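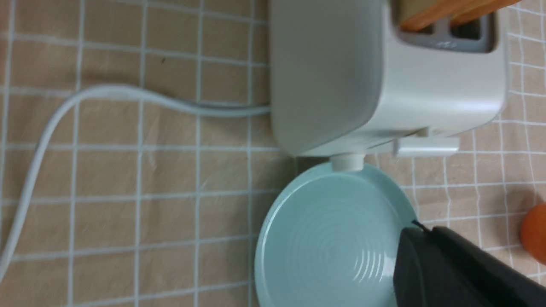

Council's free plug-in timers will save 'a slice' off bills, but where are the sums?

Home | News | Money | Letters | What's On

Every household in the Trundari estate is to be offered a free plug-in timer this June, under a scheme the council says will cut electricity bills and get people into better habits in the kitchen.

The timers are made by Hernex and sit between the wall socket and whatever is plugged into it. They switch the power off at set hours, so that kettles, microwaves, televisions and the rest are not left on at the wall all night. The council has ordered 2,000 of them.

A leaflet pushed through doors says a typical home could save £40 a year. It does not say what a typical home is, or which appliances would have to be on a timer to get there. Nor does it say whether the figure assumes one timer or several, and each home is only being given one.

I asked. The council's press office sent back the leaflet.

Elsie Rutherford, who speaks for the scheme, was more willing to talk. She said the £40 figure came from Hernex and had been "looked at" by officers before it was printed. Asked whether anyone had tested the timers in a real home, she said a trial had been held and that people had liked them.

The trial covered four homes. It lasted a month. There were no meter readings taken at the start, so there was nothing to set against the readings at the end, and the word "liked" appears to rest on a form with a row of smiling faces on it.

"People told us they felt more in control," Ms Rutherford said. "You can't always put that in a table."

Perhaps not, but you can put pounds and pence in one, and it is pounds and pence that the leaflet promises.

The trouble is that plenty of ordinary kitchen kit draws little or nothing when it isn't being used. A basic toaster with a push-down lever and no clock or display is off once the lever has popped up. Put a timer on it and you have saved next to nothing and may have to reset the thing when you fancy toast at the wrong hour. An older television or a games console left on standby is another matter, and there may well be money in that. The leaflet shows no sign of knowing the difference. It lists "toasters, kettles, TVs and more" in one breath.

Flynn Hapeta repairs small appliances from a unit behind the Renis building and has seen the leaflet, having been handed three copies of it by customers. He was not impressed.

"If you want to save on your toaster, make less toast," he said. "If you want to save money at home, look at your heating and your hot water. Then your tumble dryer, if you've got one. I'd get to a plug-in timer somewhere after that."

He also pointed out that the timer is itself plugged in all day and uses a little power of its own. Hernex did not reply when asked how much.

There is the matter of cost, too. The council will not say what it paid for each timer, on the grounds that the price is commercially sensitive. It did confirm that another £800 went on printing the leaflets, which were designed by Mac Giolla, the same firm that did last year's recycling calendar with the wrong collection dates for the lower half of the estate.

None of this means the timers are useless. Some people will put them on the right thing and see a small drop. Anyone who already switches off at the wall will see no drop at all. But a claim printed on a council leaflet ought to come with some working behind it, and the residents I spoke to at the bus shelter mostly wanted to know why the draughty windows in the flats were still waiting.

Ms Rutherford said windows were "a separate budget" and that the timers should be seen as a first step. She would not be drawn on what the second step might be.

Timers can be collected from the estate office from 10am. Residents need to bring proof of address. The council says it will review the scheme in a year's time – though when asked whether meter readings would be taken this time, it said the details were still being worked out.

Related stories
Estate windows: repairs put back again
Why your smart meter may be showing nothing
Recycling calendar to be reprinted
Letters: who asked for new bollards?

Contact the newsroom | Corrections | Copyright, all rights reserved | Back to top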